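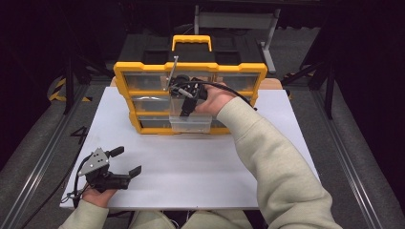 Storage organiser with clear drawers, white table.

3 min read

Publish the stage times. All of them, the day before, on the website, in letters a person can read on a phone in the rain. There, that's the whole piece, you can go and get your tea. But I've been cross since the Flekance show in June and I want to get it written down before the train gets in.

Doors at seven. That's what the ticket said. Doors at seven and nothing else, which in this country can mean the band is on at half past seven or twenty to ten and you're expected to have a feel for it. Like weather. We got there at quarter past six because my sister had a bad experience once with a curfew and now won't be told. Support came on at eight. Then a second support, not on the poster, not on the ticket, playing what I can only call mood. Flekance walked out at 9.50. Last train from Notano is 10.47. You do the sums. I did, all the way through the opening song, which I'd waited four years to hear.

I left before the end. So did a good chunk of the balcony, coats on, bent double, saying sorry sorry sorry along the rows. You could see it from the stage, you must be able to. The singer said something about people having babysitters and got a laugh. Well yes. Some of them did have babysitters.

I've heard all the arguments against and I want to go through them, quickly.

First one: people will skip the support. Some will. Some already do, they're in the pub over the road guessing. What I'd say is that I have turned up early for a support act plenty of times, on purpose, when I knew when they were playing. I have never once turned up early for a blank. If you tell me there's a duo from up the coast on at 7.45 for half an hour, I'll come and see the duo. I might buy the duo's record. Tell me "plus guests" and I'll have another chip.

Second: things change on the night. Vans break down, somebody's got a throat. Fine! Trains are late as well and they still print a timetable. Put "subject to change" under it. We're adults, mostly. I've stood on a platform for an hour and still prefered knowing what was meant to happen.

Third, and this is the one that gets me, it spoils the magic. I've seen this in interviews, I've seen it said by fans too, on the forums, usually by somebody who lives a ten minute walk from the venue. That a gig should be a surrender. You hand over the evening and see where it takes you. Lovely. It took me to a bench outside a shut café until the night bus came. The magic survives me knowing it starts at nine. I know when Christmas is.

And it's the bars. I know it's the bars. The longer you're in the building without a band to look at the more you drink, and the venue's living is made there and not on the ticket. I'm not a child about this. Small places are closing all over and if a room needs me to buy two drinks to keep the lights on I'll buy two drinks, I'd put the money in a bucket. But say so. Don't do it by keeping me in the dark, with sore feet, looking at a drum kit under a sheet.

Because who loses out. Think about who's actually travelling for this stuff now. Tours have got shorter, half the towns I used to see bands in don't get a date any more, so it's us that do the moving. For the last Flekance run I did 1,362 miles across the lot, buses and trains and one lift from a couple I met in a queue and still send cards to. No regrets. Best spring I've had. But every one of those nights had a hole in it the shape of not knowing. Do I book the cheap room or the last train. Do I eat before. Does my friend with the bad hip need to be on her feet at seven or could she sit down somewhere till nine, because that's two hours of her being in pain for no reason at all except the mystery.

People with kids. People on shifts. Anybody who needs medication at a set time, or has a carer finishing at a set time. Anyone who's sixteen and promised their dad. All of them would come more if they could plan it, and I'd have thought more was the idea.

It can be done. The Evangelista does it, and that's a 4,000 capacity room with proper headliners, not somebody's function suite. Goes up on the door and online the day before: doors, support, gap, main act, finish. Finish! They tell you when it finishes! First time I saw it I took a photo of the sign. We had a meal, a sit down one with pudding, strolled in as the support was tuning up, saw everything, got the encore, got the train. I remember that show better than most and I think it's becuase I wasn't looking at my phone every third song.

Piltevix, meanwhile, charge me a booking fee, a service fee and something called a delivery fee for an email, and their app pings me to ask if I'd like insurance, and parking, and a hoodie. It'll tell me which door. It'll tell me my bag's too big. There is plainly a slot in there where the times could go. When I wrote in to ask, the answer was that timings are a matter for the promoter. The promoter said ask the venue. The venue put "doors 7pm :)" With the face.

The daft thing is that the times exist. They're taped up by the mixing desk at every gig I've ever been to, down to the minute, and if you've a nice manner and you're stood near enough the sound person will just tell you. That's how most regulars find out. So it's never been a secret, it's just something you get to know if you've been going for 10 years and aren't shy. New people get the bench.

Anyway. What I'm doing, and you could too, is emailing before I buy. One line, what time is the headliner on and what time does it end. If they answer I book. If they send the smiley face I don't, however much I like the band. I've missed one already this way and it hurt. They're back in the autumn, different town, and I've sent the email. Nothing yet. My stop.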